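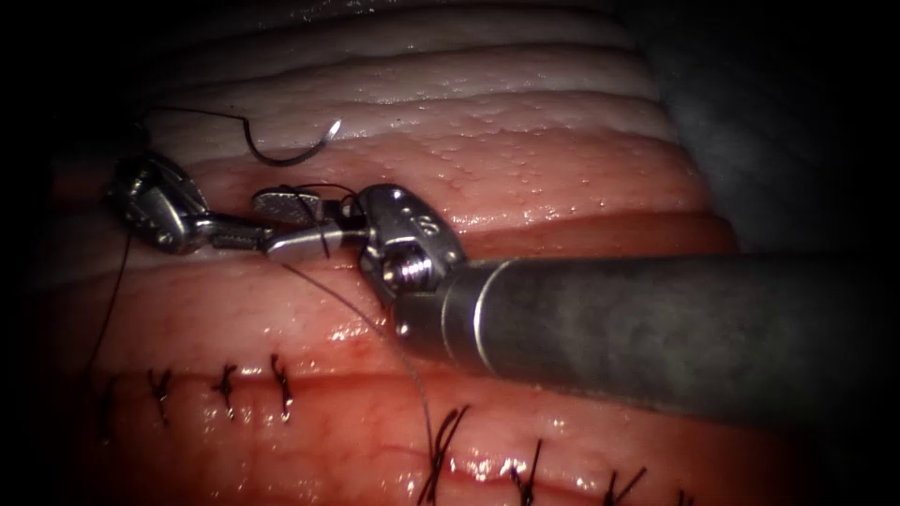

About Us

Hi, and welcome to the Flaltville Surgical Robotics Club! I'm Natalina Caruso, I run the club with Kumaresan Shetty, and if you found this page you're probably a student wondering whether you need to know anything before you walk in. You don't. I'd never held a needle driver when I joined, and my first knot fell apart while Kumaresan was still telling me it looked fine.

We're a student club at Malitz College, and what we do is teach robot instruments to sew, and learn to sew with them ourselves. We work on tissue pads, and suturing is where everybody starts. You learn to pass the needle from one instrument to the other, wrap the thread around the jaws, reach through for the tail and pull it snug without tearing the pad. By hand that takes an evening to get the feel of. Through the console it takes most people a good deal longer (it took me a whole semester, but I'm stubborn about asking for help).

The club began as a class project. Ermanno Dal Bello was teaching the intro robotics course and let two of us swap the usual line-following car for a knot-tying assignment. We got a C plus on the report and had so much fun that we kept going after the grade was in. Ermanno is still our faculty advisor, and he still brings up the report.

Now we have 32 members, and they come from all over the college: mechanical engineering, nursing, computer science, one very patient music major. We split into 2 groups. The console group practices driving the instruments and works through the stitch drills. The code group, led by Mehrangiz Mohammadi, writes the software that tries to do parts of the job by itself, mostly finding the needle and following the thread. Thread is awful, by the way! It's thin and dark, it curls wherever it wants, and it loves to slide behind an instrument just when you need to know where it is. Mehrangiz has a whole folder called "thread, again."

Plenty of people do both groups, and you can switch whenever you like.

Every November we enter the Orlandini Challenge, where student teams close a marked incision on a practice pad and get scored on spacing, knot security and how well the edges meet. Each team gets 30 minutes, and that goes by fast when you've dropped your needle. We've never won it. Last time we placed fourth and came home with the prize for neatest knots, so we're pretty happy with ourselves.

Our console software has a nickname, Grateck, and Amedeo De Luca looks after it. If you break it, please just tell Amedeo. He'd much rather hear it from you than find it the next morning.

Drop-in nights are open to any student, and dues are by the semester. Long hair tied back, no drinks near the console, and used needles go in the sharps box every single time. Come by, say hi, and ask whoever's free to show you a square knot.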